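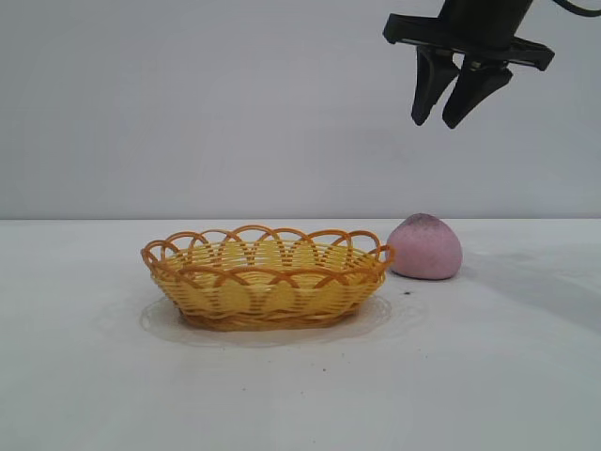 About Us

Prinent is a neighborhood restaurant with 11 tables, a counter that seats six, and a kitchen you can see from most of the room. We serve stews, braised meats, grilled fish, flatbreads and a short list of vegetable dishes. We are open for lunch and dinner and we keep the menu small.

The restaurant is on Bornon Street, on the ground floor of a brick building that used to be a shoe repair shop and later a travel agency. The main dining room is 1,066 square feet. If you are coming from the Metwally Avenue bus stop, walk downhill past the pharmacy and look for the green door. The sign over the door is small and people do miss it.

How we started

Before there was a restaurant there was a lunch stall at the Brakine Market. We sold two things: lamb stew over rice, and a chickpea and eggplant stew over rice. Regulars asked for bread, so we started baking flatbread at home in the early morning and bringing it in wrapped in towels. After a while the bread sold faster than the stew.

The stall had no seating and one burner that worked properly. On rainy days we sold almost nothing. When the space on Bornon Street came up for lease we signed for it with our savings and a small bank loan, and spent the winter putting in a hood, a grease trap and a bread oven. We opened in April with nine dishes. Both of the original stews were on that first menu, and they are still on it.

We gave up the market stall in our second year because we could not staff both places. We still buy most of our onions, greens and herbs at Brakine.

The food

Most of our main dishes are cooked slowly. The lamb stew goes on in the morning and is ready by the time we open for dinner. At lunch we serve the batch from the night before, which many of our customers prefer. The short rib is braised overnight. Fish is bought each morning and grilled to order, and when it is gone we take it off the board.

Bread is baked in small batches through the day. Every table gets one basket with the meal, and extra baskets are two dollars. We make our own yogurt, pickles and hot sauce. The hot sauce is hotter than it looks, so try a little first.

We change four or five dishes with the season. In summer there is a cold cucumber soup and a tomato salad. In the colder months we bring back the bean soup and the stuffed cabbage. Desserts are rice pudding, a date cake, and whatever fruit is good.

The chickpea stew, the lentil plate and all of the salads except one are vegetarian, and several can be made vegan if you ask for them without yogurt. Our kitchen uses wheat, dairy, sesame and tree nuts every day. We can tell you what is in each dish, but we cannot promise that any dish is free of traces.

Prices

We try to keep lunch affordable for people who work nearby. The lunch plate is a stew or the day's grilled item with rice, salad and bread, at one price, and we have raised that price twice since we opened. Dinner costs more and the portions are larger. Tax is added to the bill. Tips are pooled and shared between the dining room and the kitchen.

Reservations and waiting

We take reservations for dinner only, for parties of four or more. The rest of the room is kept for walk-ins. Lunch is first come, first served. The line is usually longest between 12:15 and 1:00, and if you can come at 11:30 or after 1:30 you will probably sit right away.

If there is a wait at dinner, give your name and phone number at the host stand and we will text you when your table is ready. We hold a table for ten minutes after the text. There is a bench outside and a coffee shop two doors down.

The counter is never reserved. It is a good choice if you are alone or in a hurry.

Takeout and large orders

The full menu is available for takeout except for the grilled fish, which does not travel well. Call the restaurant or order at the counter. We do not deliver, and we are not listed on any of the delivery apps. If you find our menu on one of them, please check the prices with us.

We cook for office lunches and family parties with two days' notice. Stews and braises come in half trays and full trays, with rice and bread. You can pick up trays cold, with reheating instructions, or hot at an agreed time. We do not provide servers or rent out dishes.

The dining room can be booked for private events when we would normally be closed. Contact us with a date and the number of guests and we will tell you if it is possible.

The people who work here

Prinent is owned by the two families who ran the market stall. Members of both work in the restaurant on most days, one in the kitchen and one out front. A number of our cooks began as dishwashers and trained here. Everyone on staff eats together before dinner service, normally at 4:15, and that is why the door is locked in the middle of the afternoon.

We hire a few times a year. If you are looking for work, stop by between lunch and dinner and ask for an application. Experience is helpful for the kitchen but we will train people for the bread oven and the dining room.

The community supper

Once a month we close the regular menu and serve one pot of soup, bread and salad. Guests pay what they like, and the money goes to the food pantry on Metwally Avenue. Last year we served 2,373 bowls. There are no reservations for the supper and children are welcome. The next date is posted on the door and at the host stand.

Getting here

Street parking on Bornon Street is metered until 6 p.m. and free after that. There is a public lot behind the library, a five-minute walk away. The entrance has one low step, and we keep a ramp just inside the door. Please call ahead or knock on the window and we will set it out. The restroom is on the same level as the dining room and is wheelchair accessible.

Strollers are fine at lunch if you fold them. We have four high chairs. Dogs can sit with you at the two sidewalk tables in warm weather but cannot come inside.

Contact

The phone is answered from 10 a.m. until closing, though it can ring for a while during the lunch rush. For tray orders and private events, email is better, and we normally reply the next working day. Gift cards are sold at the counter in any amount and do not expire.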